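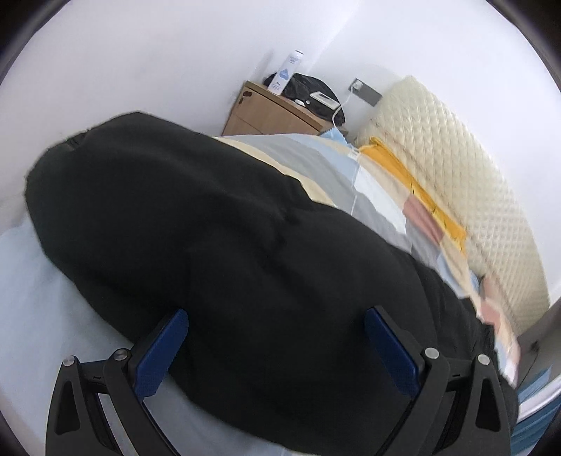 4. Recolha em casa com a pinça de mão

Esta secção aplica-se a quem leva a pinça Khan para casa no âmbito do projeto de roupa do Clube de Robótica de Nastcombe. Parte do princípio de que já leu a secção 3 (montagem e carga) e de que a pinça fecha sem prender. Se não fecha bem, volte à secção 3; nenhuma definição do programa compensa um dedo empenado, embora a versão anterior deste guia afirmasse que sim.

A tarefa é dobrar peças de tecido em cima de uma cama, com a pinça na mão, e gravar cada tentativa. As gravações servem depois para treinar o braço da oficina. Se o braço vai mesmo aprender a dobrar uma camisola com isto é outra conversa. No ano passado prometeu-se muito na apresentação de maio e o braço acabou a empurrar uma toalha para fora da mesa perante os pais. Convém ler o que se segue com essa memória presente.

4.1 Antes de começar

Material necessário:

Pinça Khan com as duas almofadas colocadas
Cartão de memória formatado na própria pinça (um cartão formatado no computador é aceite e depois perde ficheiros)
Cabo de carga
Uma peça de roupa ou pano da lista da turma
Uma cama, ou outra superfície macia à altura da anca

1. Verifique as almofadas. Passe o polegar pela zona texturada. Se a almofada rodar, aperte o parafuso de trás com a chave pequena, até encostar.

2. Abra e feche a pinça dez vezes, devagar. Os dois dedos devem chegar ao centro ao mesmo tempo.

3. Ligue a pinça e espere pela luz fixa. A embalagem diz que demora poucos segundos. Na nossa oficina demora bastante mais, e quem carrega outra vez no botão volta ao início.

4. Limpe a lente com um pano seco. Não use a camisola que tem vestida.

5. Escolha a peça. Nas primeiras sessões, fique por uma peça lisa e grande.

Nota: não é preciso arrumar o quarto. A documentação do Zastton recomenda um «fundo neutro e controlado». Discordamos. Um braço que só viu fundos neutros não serve para casa nenhuma, e as gravações feitas na oficina com o lençol branco esticado são, até agora, as que deram pior resultado fora dela. Deixe a cama como está. Tire apenas o que tenha nomes, moradas, fotografias de família ou ecrãs ligados.

Cuidado: nada de pessoas nas gravações, incluindo irmãos que entram a meio. Se entrar alguém, pare, apague e recomece.

4.2 Calibração da abertura

O Zastton precisa de saber a que abertura real corresponde cada leitura do sensor. O procedimento oficial tem um só passo («o sistema calibra-se automaticamente»). Experimentámos. O nosso tem mais.

1. No menu, escolha Abertura e depois Manual. Ignore a opção Automática, por muito que apareça em primeiro lugar.

2. Feche a pinça por completo, sem apertar com força. Anote a leitura.

3. Abra até ao batente. Anote a leitura.

4. Compare com a ficha colada na tampa da caixa. Para a pinça A, a leitura fechada é 521 e a aberta é 795. A pinça B tem ficha própria; os valores não são permutáveis.

5. Se a diferença for pequena, aceite e guarde. Se for grande, repita uma vez. À terceira tentativa diferente, pare e traga a pinça à oficina.

6. Feche sobre uma dobra de tecido e confirme que a leitura fica acima da de pinça fechada. Se ficar igual, o sensor não está a distinguir tecido de ar. As gravações feitas nesse estado não se aproveitam, apesar de o programa as marcar a verde.

Nota sobre o verde: a marca verde significa que o ficheiro foi escrito no cartão. Não quer dizer mais nada. Tivemos uma tarde inteira de marcas verdes com a tampa da lente posta.

4.3 Gravar uma tentativa

Uma tentativa vai do tecido pousado até à largada final. Com uma dobra simples não deve ultrapassar os 90 segundos, que é o ponto em que a pinça corta a gravação sem avisar.

1. Pouse a peça na cama, sem a alisar. Atirá-la é aceitável.

2. Segure a pinça com o pulso direito e o cotovelo afastado do corpo. A inclinação da imagem não é defeito, mas a rotação brusca é.

3. Carregue no botão lateral e espere pelo apito.

4. Aproxime-se com a pinça aberta. Abra mais do que lhe parece necessário. O erro mais frequente é chegar ao tecido com os dedos quase fechados e empurrar a peça em vez de a apanhar.

5. Procure uma borda ou uma prega. No meio de um pano liso as almofadas escorregam.

6. Feche devagar. Se apanhou também a colcha, abra, recue e tente de novo dentro da mesma gravação. Não corte. As correções são úteis, e é talvez a única afirmação do material do Zastton que conseguimos confirmar por nossa conta.

7. Levante, leve a borda até ao lado oposto e pouse. Só depois abra a pinça.

8. Recue até deixar de tocar no tecido e carregue outra vez no botão.

Cuidado: não ajude com a outra mão. Uma mão que aparece de repente para endireitar a manga estraga a tentativa inteira, e fazê-lo depressa não a torna invisível.

Cuidado: mantenha os dedos longe das articulações enquanto fecha a pinça. Beliscam.

4.4 Tecidos escuros

Os tecidos pretos merecem uma secção à parte. O fabricante indica que a pinça «funciona com qualquer têxtil», o que é verdade no sentido em que os dedos fecham sobre qualquer têxtil. A câmara é que distingue mal as pregas do preto, e os braços da própria pinça também são pretos.

1. Abra a cortina ou acenda a luz do teto. A luz de lado mostra melhor as pregas. Um candeeiro apontado para baixo costuma piorar as coisas.

2. Deixe a exposição em Fixa. Em Auto, a imagem clareia quando o pano escuro ocupa o centro e tudo o que é branco à volta desaparece.

3. Antes da primeira tentativa, grave alguns segundos e veja o resultado no computador. Se não consegue dizer onde está a prega, o programa também não conseguirá.

4. Mantenha as almofadas azuis. Há quem as troque pelas cinzentas, que agarram um pouco melhor. Com as azuis, ao menos vê-se onde acaba a pinça e começa o pano.

5. Na ficha da sessão escreva «escuro» no campo Tecido. Não escreva «preto», «pretinho» nem «camisola do meu irmão». O campo é lido por uma tabela que só conhece três palavras.

Nota: Obaidul Sivakumar, que orienta o grupo, pediu que se insistisse nos escuros até ao fim do período. O resto do grupo tem dúvidas. Ficou combinado gravar e comparar, e o texto desta secção muda se a comparação disser outra coisa.

4.5 Descarregar e rever

1. Desligue a pinça antes de tirar o cartão.

2. Coloque o cartão na base Doseck e espere que a luz pare de piscar. A base copia os ficheiros para a pasta do dia. Também promete «eliminar os duplicados de forma inteligente»; essa função está desligada e deve continuar assim. Da última vez considerou duplicadas todas as tentativas feitas sobre a mesma colcha.

3. Abra cada tentativa e veja-a até ao fim. Sim, todas.

4. Rejeite as que tenham pessoas, a outra mão, a lente tapada ou leituras de abertura que não mexem.

5. Não rejeite as que correram mal. Marque-as como Falhada e guarde-as. Um conjunto onde tudo corre bem foi escolhido à mão, e depois espantamo-nos quando o braço não sabe o que fazer com uma manga presa.

6. Preencha a ficha da sessão no próprio dia.

O total da turma vai em quase 3000 tentativas, contando as rejeitadas. O número fica bem num cartaz e diz pouco. Uma boa parte é a mesma toalha, na mesma cama, dobrada pela mesma pessoa numa semana de chuva. Se tiver de escolher entre repetir a peça de ontem e gravar outra peça noutra divisão, grave a outra.

4.6 Problemas frequentes

A pinça apita duas vezes e não grava.
Cartão cheio ou mal formatado. Formate-o na pinça depois de confirmar que a cópia existe.

A leitura de abertura salta.
Verifique o cabo fino que passa junto à articulação. Se estiver torcido, endireite-o com a pinça desligada. Atualizar o programa, que é a resposta do suporte para tudo, não resolveu nenhum dos casos que tivemos.

O tecido escorrega sempre do mesmo lado.
Almofada gasta ou com cotão. Limpe com um pano húmido, deixe secar e repita o ponto 1 de 4.1.

O Zastton indica «qualidade: excelente» numa gravação tremida.
É habitual. Confie nos seus olhos e rejeite-a se não se perceber o gesto.

A trajetória aparece invertida no visualizador.
Feche e volte a abrir o ficheiro. Se continuar invertida, anote o número da tentativa na ficha e não tente corrigi-la no editor, que grava por cima do original.

4.7 Devolução

Entregue a pinça na oficina até às 17h30, com o cartão dentro e o cabo enrolado sem nós. Escreva na folha da porta qualquer queda, mesmo que pareça não ter tido consequências. A calibração é repetida antes de a pinça sair outra vez; o passo seguinte, com o braço, está na secção 5.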